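Hillstead tenants get reprieve on shared kitchen, for now

The shared kitchen at the Korkmont building in Hillstead will stay open through the end of June, after the town housing office and the building's owner agreed late in the evening to put off a planned closure. Tenants had been told in a one page notice that the room would be locked and turned into storage.

The kitchen serves 54 households on the lower floors, most of them in single rooms with no stove of their own. Rent in those rooms runs $949 a month. That figure was listed with "kitchen access included," and the wording is now at the center of the dispute.

"It's in the lease. Page two," said Mahfuz Wanigasekara, who has lived on the second floor for six years. "I cook for the whole week in there. Soup, rice, lentils. Take that away and I'm paying the same money for a room and a sink."

Vurner, the company that manages the property, says the kitchen fails current ventilation rules and that fixing the hood and ductwork would take the room out of use for a good part of the summer. It has offered a $12 a month rent credit for as long as the kitchen is shut. Tenants who spoke at the meeting called that an insult, some in stronger words.

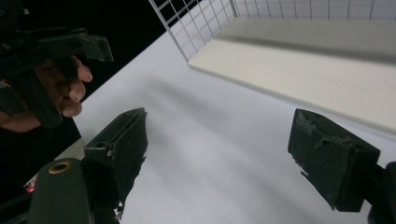
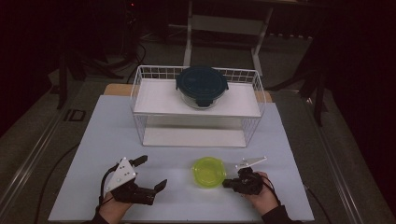
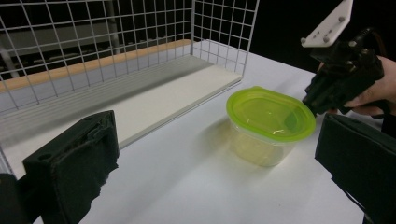 By Anqi Lei
Staff reporter, Hillstead

The meeting ran well past its alloted hour. Some 135 people signed in, more than the hall on Cervantes Street normally seats, and a second room was opened with a speaker so the overflow could listen. Sound kept dropping. Twice the chair had to stop and repeat a motion.

Housing officer Mingxuan Su told the crowd that the town can't force Vurner to keep a kitchen open if it fails inspection, but it can ask for proof that it did. No inspection report had been filed with her office as of that afternoon. "We've asked for it in writing. We'll ask again tomorrow," she said.

Shengli Lei, speaking for Vurner, said the report exists and will be handed over. He would not give a date. Asked if storage was still the plan for the room, he said "all uses are under review" - which got a groan from the back rows.

(Shengli Lei is not related to this reporter.)

What was agreed, in short. Kitchen stays open, 6 a.m. to 10 p.m., same as before. No new locks. The fridges stay plugged in, and food left in them overnight won't be thrown out, a sore point after a clear-out in the spring when several tenants lost a week's worth of meals along with the containers they were in. Vurner will post any change to hours in the lobby and on each landing at least two weeks ahead.

Not agreed: who pays for the ductwork, whether the rent credit goes up, and what happens in July.

Yichen Xie, a night shift nurse on the first floor, said the hours matter more to her than the credit. She gets in after 7 a.m. and eats her main meal then. An earlier draft of the deal had the kitchen opening at 11, and she spoke against it for the full three minutes allowed.

"They wrote it for people who work nine to five," she said afterward. "Half the building dosen't."

A microwave and two hot plates will be put in the ground floor laundry room as a backup if the hood is switched off during the month. Tenants asked about wiring down there. Vurner said it would have an electrician look.

The housing office will take written comments until the next meeting, which will be held in the same hall. Forms are at the front desk of the Korkmont and at the town clerk's window. Tenants who got the original closure notice are asked to keep it and bring a copy.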